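House rules for the shelf task

Every shared simulator ends up with house rules, usually written the morning after somebody has put a bottle through a wall. Ours are kept by Tracey Kettle, who would like it known that she did not want the job, and who has nonetheless revised them 14 times. What follows is a short gallery from the shelf task in Plorneo, with the rules it answers to. The full text is pinned in the project folder, where it enjoys complete privacy.

A few words for newcomers. A run is one attempt by the arm. A batch is 20 runs with the same settings. "It looked fine to me" is a remark, and does not go in the results column.

Rule 1 is that you judge the grasp on what the camera shows. If the object is out of view, or most of it is, the grasp gets marked "unclear" and the run goes to a second reader. People hate marking things unclear. It feels like admitting something. Mark it anyway.

Rule 2 concerns the furniture. The shelf, the walls and the column are all solid for scoring purposes, even when the software is feeling generous. Touching them without being asked to is a contact, and contacts are logged, including the little ones you were hoping to have a quiet word about. 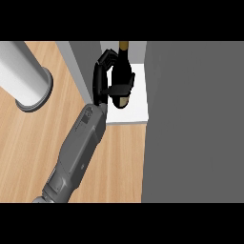

Gripper closed on the wine bottle, bottle upright on the white shelf. Rule 4 territory: note the grip before you note the label.
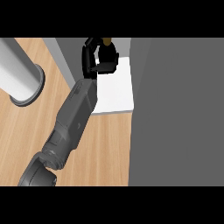 Only the rounded tip of something tan-brown shows at the top of the gripper. By Rule 1 this is "unclear", however sure you feel.

Rule 3 is the one that gets argued over. Chmielewska, the older of our two scoring scripts, awards a pass as soon as the fingers close. Brodik, the newer one, waits until the object has been let go and has stayed put for a count of 100 steps. They disagree often, and each has its loyal supporters, most of whom chose their side according to which one liked their results. The rule says to report both. If you have room for only one number, make room for another.

Rule 4: describe first, name second. Write what the fingers are doing, then what they are doing it to. We brought this in after reading a month of notes that identified every object beautifully and never mentioned whether the arm was holding it.

Rule 5: keep the bad runs. Run 2783 is still in the archive and will stay there, although its owner has asked three times, once with biscuits. A batch with the failures weeded out is a highlights reel, and we have a separate folder for those. It is called Pliswood, after the first test room, and nothing in it may be quoted in a report.

Rule 6: change one thing at a time. Camera angle counts as a thing. So does "just a tiny tweak to the grip force", which in this group has caused more lost afternoons than the network and the heating put together.

Rule 7 used to be about naming files. It was withdrawn in December after a long discussion, and Tracey has asked that we do not reopen it.

Corrections go to her in writing, with the run number at the top. Suggestions for a Rule 8 may be sent too, but please read the other six first. She can tell.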